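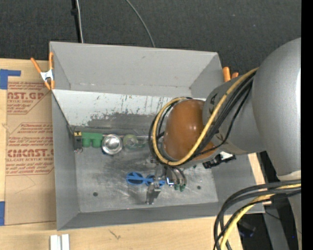 Attachment 1 - Cell 2, arm over the bin, fingers down near the blue part.

Ticket: Demo cell stops during bin picking, open day setup
Product: Pikden bin picking kit
Site: Orlandini, demonstration hall
Status: Closed
Priority: High until the May open day, then normal

Reported problem

Cell 2 stops in the middle of a pick cycle. The arm goes down into the bin, the fingers begin to close, and the controller reports "gripper link lost". The arm holds position. The operator has to clear the fault, raise the arm by hand and restart the Natska task script from the first line. On the practice day for the open day this happened 5 times before lunch. Cell 1 runs the same script and has not stopped.

The demonstration is a plain one. Visitors pick an object from a list on the tablet, the arm finds it in the bin, lifts it, holds it over the rim and puts it back. A full cycle is set to finish in 68 seconds. Visitors stand behind the rope on the tablet side. No guest is inside the rope while the drives are on.

Environment

Arm software: current release, no pending updates
Gripper: Grurkudis three-finger, green pads, firmware as shipped
Task script: Natska, open day branch
Bin: sheet metal, sloped walls, clamped at the rim with orange spring clamps
Table: wood, shared with the spare acrylic sheet
Object set for the test: blue part, green part with two bumps, metal cup, pale green bottle, small black-and-yellow electrical component

Log

08:40 - Read the controller history from the practice day. All stops carry the same code. No joint overload, no collision flag, no low voltage entry. The code is raised when the gripper does not answer for 200 ms.

08:55 - Ran the script with the bin clear. No stop. Ran it again with the metal cup alone. No stop. Objects put back along the inner wall for the next tests.

09:20 - Ran the blue part only. It lies flat on the floor of the bin, so this is the deepest pick in the set. Stopped on the third attempt, same code, fingers not fully closed. Arm left in place and attachment 1 saved for the ticket. The loop of yellow and black cable goes out wide around the brown housing at the wrist.

09:35 - Asked by site whether the cup could be shorting something when a fingertip touches the wall. Measured between the fingertip and the bin with power off. Open circuit. Ruled out.

09:50 - Swapped the Natska script for the vendor jog routine and moved the wrist to the same depth by hand. Link lost again at the low end of travel. The fault is therefore not in the script. Returned the script unchanged.

10:15 - Opened the strain relief at the wrist. The gripper data lead was tied with less slack than the power lead next to it. With the wrist turned for the deep pick, the data lead takes the pull and the power lead stays slack. At the other object positions the wrist turns the opposite way and neither lead is loaded.

10:30 - Wiggle test on the data connector with the arm parked. The link drops when the lead is pulled toward the elbow. It does not drop when the lead is pushed toward the housing. Connector latch found not fully seated.

10:45 - Latch seated, both leads tied again at equal length with the wrist at the deep pick position. Loop left large on purpose. Do not tidy it closer to the arm.

11:05 - Ran the blue part for 20 minutes. No stop. Pad marks on the part look the same as before.

11:40 - Started the long run. Full object set, random order, 300 cycles. Left running over lunch with one operator at the stop button.

17:50 - Long run finished. No link loss. Two missed picks, both on the bottle, which rolled when the fingers touched it. The script retried and got it each time. Missed picks are normal for this object and are not part of this ticket.

Reply from site

Good result, thank you. Three points before we close.

1. Cycle time is now longer on the blue part. Is this the cable?
2. The bin floor and back wall are marked up. Can we repaint before guests arrive?
3. We would like to move the acrylic sheet off the table and put the sign there.

Reply from support

1. No. The approach speed for the last part of the descent was lowered in the Natska branch the week before the practice day. See the change note in the branch. It can go back up, but leave it as it is for the open day. The cycle still finishes inside the limit.

2. Please do not. The camera calibration was done on the bin in its present state. Fresh paint would change how the floor reads and the picks would have to be checked again. Wiping off loose dirt is fine. The dark smudges and drips can stay.

3. Yes, once the arm is parked. The sheet is only taped down. Keep the sign flat or keep it low - a standing sign on that side would block the tablet operator's view of the bin.

Open day, notes added after

Cell 2 ran from opening to close. One stop, at 14:10, caused by the emergency stop being pressed during a talk to a school group. Reset in the normal way. No link loss in the controller history for the day.

Visitors chose the bottle more than any other object. If the demonstration is repeated, suggest a small stop piece on the bin floor so the bottle does not roll as far. To be raised as a separate request.

Resolution

Gripper data connector not latched, combined with uneven slack at the wrist strain relief. Reseated and tied again. No parts replaced. Cell 1 checked for the same condition and found correct.

Follow-up

- Pikden setup sheet to say that wrist leads are tied with the wrist at the deepest pick position. Open, assigned to documentation.
- Grurkudis asked whether the 200 ms limit can be logged as a warning before it becomes a stop. Waiting for answer.
- Approach speed to be reviewed in the Natska branch. Open.

6 comments | 2 shares | 11 people found this useful

Contact support | Copyright Pikden | Back to top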